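Rusu 料箱抓取单元：搭建、日常维护与修理说明

版本说明
当前文档对应 2023年3月7日 之后的单元状态。更早的接线和参数请看仓库里的 docs/old 目录，那一版写于去年12月，箱体位置和线缆走法都跟现在不同，请不要混着用。

一、先说两句

欢迎来到 Rusu！这个仓库放的是我们在 Itthorpe 实验间里那台料箱抓取单元的全部“家务事”：怎么把它架起来，怎么每天把它叫醒，它闹脾气的时候怎么哄，零件磨坏了怎么换。算法代码在另一个仓库（rusu-pick），这边只管硬件、标定和维护，外加一小批用来验收单元状态的抓取记录。

我自己特别喜欢这台设备。它不算新，箱子上全是划痕，线也多，可是只要标定做好了、夹爪的指尖没松，它能一口气安安稳稳跑完一下午，看着机械臂伸进箱子里把东西一件件捞出来，真的很过瘾！所以写这份文档的时候忍不住写得细了一点，有些地方可能只有值班的人才关心，请多包涵，也欢迎跳着看。

维护人：Viorica Grecu（机械与夹爪），Tahmineh Jalali（标定与软件），Ileana Onu（数据记录）。文档主要由 Viorica 执笔，标定那一节是 Tahmineh 写的，语气不太一样，一看就知道。

二、仓库结构

setup/　　　架设步骤、工作台草图、夹具位置表
calib/　　　手眼标定脚本和最近一次的结果
gripper/　　夹爪拆装说明、指尖图纸、备件清单
cables/　　 线缆编号表和走线照片
checks/　　 开机自检脚本、每周检查表
runs/　　　 验收用的抓取记录，共133次尝试
logbook.txt　值班日志，按时间倒序，谁动了什么都写在里面

logbook.txt 请务必手写，别用脚本生成。我们试过自动日志，内容整整齐齐，出问题的时候却一条有用的都翻不到。现在这本里有“今天夹爪合上的声音不太对，像咬了沙子”这样的句子，后来正是靠这一句找到了问题，太宝贵了。

三、单元的组成

一台 KUKA 机械臂，末端装夹爪。一只敞口的金属料箱，四壁带斜度，越往下越窄，底是平的矩形。箱子放在木质台面上，用棒夹固定。线缆沿着手臂外侧走，在腕部上方的关节处绕一个大弯，给旋转留余量。示教器用完放在手臂底座那一侧的地毯上，这个习惯不太好，详见第九节的待办。

箱子是 Ternbridge 那边的旧项目转过来的，到我们手里时内壁已经有磨损。我们讨论过要不要重新喷一遍，最后决定保持原样。反光不均匀的内壁对深度估计是个很好的考验，在这只箱子里能跑通的参数，搬到干净的箱子里一般都没问题。

夹爪由 Dirkurance 代为改装，指尖是我们自己做的，可以单独更换。图纸在 gripper/fingertip，改过很多次，以文件名里数字最大的那份为准。

四、首次架设

以下步骤默认手臂已经固定好、控制柜已经通电验收过。手臂本体的安装、接地和急停回路请按厂家手册和本单位的安全规定来，这份文档不覆盖，也不应该代替它们。

步骤 1　清台面。把上一轮留下的螺丝、扎带头、胶带全部收走。螺丝垫在箱底下面会让整个箱子歪一点点，眼睛看不出来，标定残差里看得清清楚楚。

步骤 2　铺垫板。箱子下面垫亚克力板，保护膜不要撕。带着膜的板子摩擦力更合适，而且拆箱的时候不心疼。

步骤 3　放箱子。高的那块板朝向台面远端，低的一边朝向操作者。放好以后先别夹，用手臂在手动低速下走一遍箱口的四个角，看腕部和箱沿之间的间隙。间隙不够就挪箱子，别去改程序里的避让点。

步骤 4　上夹钳。两侧各一把，先轻轻带住，再一边一边交替收紧。一次拧死一侧，箱子一定会往那边跑。夹钳的长杆不要伸进手臂扫过的范围。

步骤 5　走线。从腕部往回理：先把夹爪的软管理顺，再理黑色线束，最后是黄色的粗缆。每理一段，就手动把关节转到两端各看一次。绕弯的地方宁可松一点，绷得漂漂亮亮的线，转到极限位置的时候会非常难看！

步骤 6　空跑。箱子里什么都不放，速度压到最低，把 setup/dry_run 里的轨迹完整走一遍，人站在围栏外，手放在急停旁边。听声音，听线有没有刮到箱沿。

步骤 7　放入验收物品，进入第五节。

一个人从头到尾做完，熟练的话一个上午足够。第一次做请找一位做过的人一起，两个人配合夹箱子会轻松很多。

五、验收物品和箱内摆放

我们挑的东西看起来像从小朋友的抽屉里倒出来的，其实每一样都有自己的脾气。恐龙玩具形状不规则，尾巴细、身子粗，抓点选歪了就会转；墨镜腿张开以后到处都能勾住；小的透明玻璃容器让深度图十分头疼，箱底的灰色直接透过来，算法常常以为那里什么都没有。Roxana Ene 最早提议加入透明容器，当时大家都觉得太难了，后来它成了整套验收里最有意思的一件。

摆放没有固定模板。值班的人随手放进去，摊开就行，物品之间可以挨着，不要故意叠成塔。靠箱壁的位置至少放一件，这样能测到夹爪贴着斜壁下探时的姿态。

开始抓取之前，手臂先停在箱内的观察位，夹爪张开，操作者从侧面确认一遍指尖和箱底之间的距离，再确认腕部线缆没有搭在箱沿上。

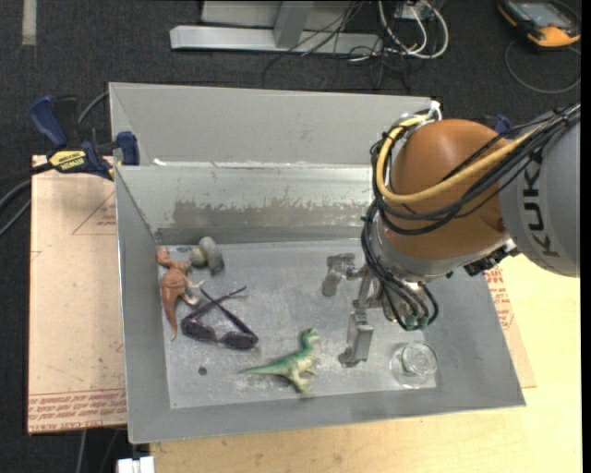
图 1　夹爪在箱内张开，下方手指的末端悬在箱底上方。箱底前部是绿色恐龙和透明小容器，墨镜在它们后方，红褐色恐龙靠着左壁；箱子左侧上方为 IRWIN 棒夹。

对照图 1 可以看看自己这边的线缆走法：黄缆绕过橙褐色关节外壳的左侧再横到前面，黑色线束大体沿同一条路线走，最后都往手臂上段去。弯的大小有出入没关系，路线请保持一致，这样换人值班的时候一眼就能发现异常。箱底那些发白的划痕和雾状的痕迹也是单元的一部分，清洁的时候不用跟它们较劲。

六、标定（Tahmineh 写）

标定板放在箱底，不要放在台面上。相机固定在工作区侧上方，全程不动。

采集姿态一共11个，列在 calib/poses 里，顺序固定。每到一个姿态，停稳以后再拍。停稳的判断由脚本完成，看到终端提示之前不要手动触发。

残差超过 2 毫米，重做。残差刚好在边上，也重做。先检查夹钳有没有松，再检查标定板有没有翘，最后才怀疑相机。我遇到过的坏结果里，夹钳的问题占多数。

标定结果写进 calib/latest，旧的一份改名保留。请不要覆盖旧结果，我需要它们画漂移曲线。漂移曲线很好看，箱子哪天被人碰过，曲线上就有一个台阶。

以下情况必须重新标定：箱子被移动；任意一把夹钳被松开过；垫板更换；相机或相机支架被碰到；夹爪整体拆下后重新安装。只换指尖不需要重做手眼标定，但要重测工具长度，脚本是 calib/tool_length。

有人问能不能在标定板上压一本书防止翘起来。可以，压在没有图案的那条边上。

七、每天和每周要做的事

每天开机

看一眼急停是否复位，围栏门是否关好。
用手推一推箱沿，两侧都推。有晃动就停下来，收紧夹钳，按上一节重新标定。
夹爪空开合8次，听声音。声音干脆就继续，有摩擦声先去看指根的关节。
检查指尖的紧固螺丝，用小扭力螺丝刀碰一下就行，别加力。
跑 checks/morning，脚本会让手臂走到观察位再退回来，并比对各关节的电流。
把结果记进 logbook.txt，哪怕只写“一切正常，心情也不错”。

每天收工

箱内物品全部取出，透明容器单独放进软袋。
手臂退到停放位，夹爪保持半开。
线缆弯不要挂在夹钳把手上。（对，有人这么挂过，第二天早上一开机就扯到了。）

每周一次

软管和接头逐个用手摸一遍，重点是弯得最急的那一段。表面有发白或者裂纹就换，别等到下周。
扎带全部看一遍，断了的补上，头剪平。剪不平的扎带头划手，也会划线缆外皮。
箱内用微湿的软布擦，之后用干布再擦一遍。不要用研磨膏，不要用酒精去擦内壁的磨损区，那里本来就斑斑驳驳，越擦反光变化越大，前后数据就没法比了。
垫板四周吹一下灰，碎屑喜欢藏在板子和箱体之间。
核对线缆编号。标签掉了当场补，放到下次就会忘记！

八、常见故障和修理

夹爪合不拢，或者合拢后一边高一边低
先看两根手指之间有没有夹着东西，塑料玩具掉下来的小毛刺就够了。清掉以后还不行，拆下指尖，单独开合指根关节。关节顺滑说明问题在指尖的安装面，用细油石轻轻带一下毛边；关节发涩就要拆开清洁，步骤见 gripper/clean_joint。拆的时候在下面铺一块布，里面的小垫片弹出来落到深色地毯上，基本就跟您告别了。我跪在地上找过一整个中午，最后是 Aurelia Bogdan 路过，用手电贴着地面一照就照出来了。这招非常好用，推荐给大家。

指尖末端磨圆
正常现象，抓取次数多了都会这样。判断方法是在平整的桌面上竖着立一下，立不稳就该换。备件在 gripper/spares 对应的抽屉里，用掉最后一套之前请告诉 Viorica，加工需要排队。换完记得重测工具长度，漏了这一步，夹爪会去敲箱底。箱底上的痕迹里，有几道我心里很清楚是怎么来的……

接头松动
关断供给，等压力完全释放以后再拔。管口如果已经被咬出印子，切掉一小段，切口要平。切过两次的管子直接换新的，再切下去弯就不够大了。

线缆刮箱沿
多半是腕部上方的弯塌下来了。把手臂开到观察位，松开最近的固定点，往上送一点余量再重新扎好。之后把 setup/dry_run 走一遍。如果刮的位置在外皮上已经能看到明显的痕迹，先记进日志并拍照，由 Viorica 判断要不要换线。请不要用电工胶带缠一圈了事，胶带下面的情况看不见，而且黏糊糊的会粘灰。

箱子慢慢往一侧移动
手臂下探时碰到箱壁，一次两次看不出来，积累起来就明显了。漂移曲线上会出现一串很小的台阶。处理方法是松开夹钳、摆正、重新夹紧、重新标定，然后一定要回头查是哪一次抓取碰的壁。runs/ 里每次尝试都记录了腕部受力，按受力从大到小排，前面几条基本就是答案。找到那一条的时候特别有成就感！

夹钳的垫块打滑
把垫块和箱沿都擦干净，手上的油脂比想象中厉害。垫块变硬了就换。

透明容器总是抓空
如果其他物品都正常，这不算单元故障，请去 rusu-pick 仓库提问题。如果其他物品也偏，而且偏的方向一致，回到第六节。

示教器没反应
先看线有没有被压住，再看插头。其余情况按厂家手册处理，不要自己拆。

九、抓取记录（runs/）

这一小批数据的用途很窄：给单元做“体检对照”。换了指尖、挪了箱子、换了线之后，再跑一轮同样的流程，跟这里的记录比一比，就知道设备有没有回到原来的状态。它不适合拿来训练抓取模型，数量太少，物品也太有个性了。

每条记录包含：抓取前的彩色图和深度图，规划的抓取位姿，执行过程中的关节角和腕部受力，夹爪最终开度，以及人工填写的结果。人工结果只有三种：抓住并放出箱外、抓住后掉落、没抓住。拿不准的，Ileana 会回看记录再定，她写在 notes 字段里的话常常比标签本身更有信息量，建议一定读一读。

已知的问题

一部分记录采集时右侧夹钳还没换，箱子的位置和后来略有差别，字段 clamp_old 标了真假。
透明容器的深度值大片缺失，我们原样保留，没有补洞。
傍晚采集的记录里，箱子内壁的反光和白天不一样。没有做光照校正，也暂时不打算做。
早期的受力数据零点没有清干净，前几条整体偏高，比较时请看变化量。

十、待办

给示教器做一个挂架，让它离开地毯。图已经画好了，就差有人去锯木头。
台面外侧的线理一理，尤其是支架脚旁边缠成一团的那几根。
把 checks/morning 的电流阈值从写死的数字改成按温度查表。
试一种新的指尖材料，Dirkurance 寄来的样片还在抽屉里，还没拆封，我非常期待！
垫板的保护膜边角如果卷得厉害，整张换掉，换完记得标定。

十一、参与和联系

发现文档里有写错的地方，直接改，改完在提交说明里写一句原因。涉及安全步骤的改动需要 Viorica 和 Tahmineh 两个人都看过才能合并。修理过程里拍的照片请放进对应零件的目录，糊一点也没关系，有总比没有强得多。

想来 Itthorpe 看设备的话，提前一天在仓库里开一个标题带“参观”的问题就行，请穿不露脚趾的鞋，长发扎起来。如果刚好赶上换指尖的日子，可以让您亲手装一套，拧到位的那一下手感真的很好。

授权：文档和图纸可自由使用和修改，请保留出处。runs/ 中的记录限研究用途。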